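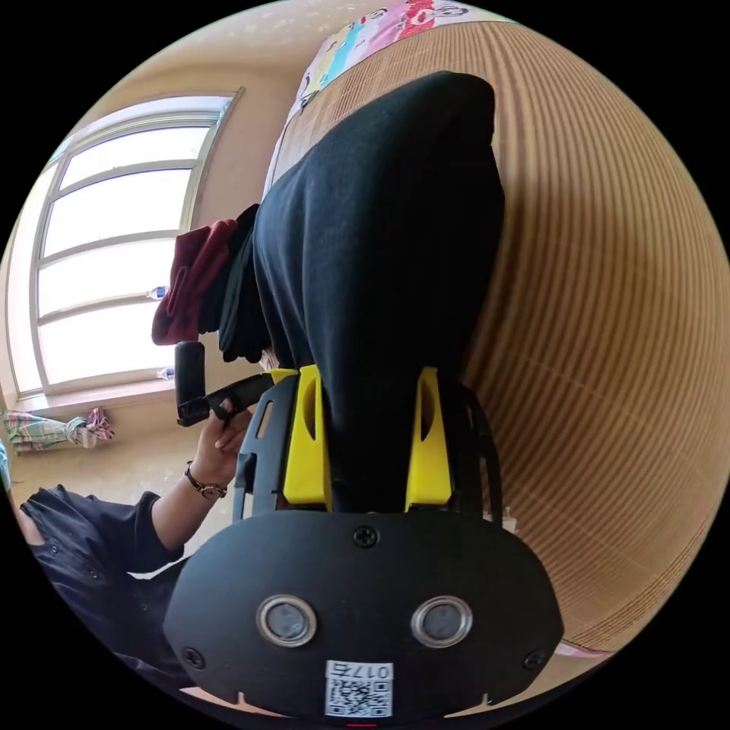 Krisztina Illés
Data collection lead, Soswood home tasks

Wednesday, just after two. Writing this up while the cards copy over, because if I leave it till tomorrow I'll have forgotten half of it.

Clothes day! Pichit and I have been at it since breakfast in the Nilsuwan bedroom and I'm much happier with the soft stuff than I was last time. We got 88 new takes before lunch, which brings the Dretia clothing set to 3,283, and I think nearly all of today's are keepers. I've marked three to throw out (two where I fumbled the start, one where I walked off with the gripper still recording and got a lovely long view of the hallway).

The black things are still the hard ones. Against the bedsheet they're fine, all those cartoon colours behind them, but as soon as a dark garment is bunched up with another dark garment I struggle to tell where one stops, and I was there. The maroon one is much kinder. I'd like the next batch to lean heavily on dark on dark, even if it's a pain to label, as that's what people's laundry looks like in real life. Mine, anyway.

Pinching: what worked best for me was going in shallow, closing slowly, then waiting a beat before lifting. If I grab a big fistful the fingers splay and the cloth creeps out sideways when I turn my wrist. Pichit goes in deeper than I do and gets away with it, so please keep our takes tagged separately, I'd like to see whether the model picks up one habit or muddles the two.

Light. The window was very bright all morning and the view through it is just white. I was tempted to pull the curtain across but we agreed to leave it tied up and carry on. The Zarniston rooms were all so evenly lit that the policy went to pieces the first time it met a sunny wall, and I don't want to go through that again. I did try to start from a different spot each time so the glare isn't always on the left.

The straw-coloured mat has a fine stripe all over it and I'm a bit curious what the tracking makes of it. If the path wobbles when the mat fills half the view, that's the first place I'd look. Pichit reckons it'll be fine. We have a coffee on it.

Small things for whoever has the kit next:
Wipe both fingers before you start, lint builds up inside the ovals.
Keep the lift smooth right to the end. I catch myself flicking it once I think the take is done.
Say the garment type out loud at the start, "black, soft, large" is plenty.

Still to do: 3 more rounds with the same clothes in a different order, then the folding takes, which I've been putting off. Copy's at the last card now. Tea, then back in.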